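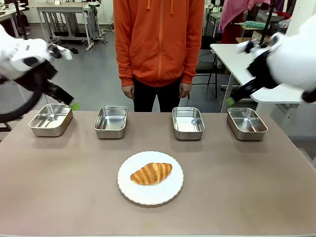

12/10/2023 — Open day notes, Barnell lab

Writing this up the same night, before I forget which things broke and which things only looked broken. We had the Ellwood people through in the morning and then the Dilirthorpe group after lunch, around 60 visitors all told, and I talked so much that my voice is shot. The table demo was the one people stayed for. Four steel trays across the back, one croissant on the fluted white plate up front, both arms hovering over the trays, and everybody drifts over to look at the croissant! I'd wanted to use the foam blocks again and I got outvoted, and I'm glad I did. A foam block gets a polite nod. A pastry gets questions.

Mostly the same questions, too. Can it feel how hard it's squeezing (sort of, through motor current, and I should have a better answer ready). How many practice runs went into it (3,007 recorded at this bench, of which 1,104 are any kind of baked goods). Does it know it's food (no). One lady from Ellwood wanted to know why the fingertips are green and I had nothing for her. They came that way.

We got through 13 full runs before the lunch break. The left arm was fine all morning. The right one kept coming in a little high on its first approach, then correcting, and from the visitor side it looks like it's hesitating. A couple of people found that charming. I did not. I think the table height in the config is still the number from before we put the mauve-brown cover on, so that's first on my list for tomorrow.

Other stuff while I remember:

The Tekari controller threw its overheat warning twice in the afternoon. Both times it cleared after a restart, but the restart takes long enough that I ran out of small talk. Somebody please look at the fan before the January visit.

Glare off the trays. The rims shine like crazy under our overhead lights and the tray detector lost one of them a few times after lunch. Try killing the row of lights nearest the door, or see if we can get brushed ones.

Croissants: buy more than you think. They shed, and after a few grabs they look sad. Crumbs got into the right fingertip pad — I picked out what I could with tweezers, but it needs a proper clean.

Sign-in sheets are in the top drawer. Dilirthorpe asked for the slides, still need to send those.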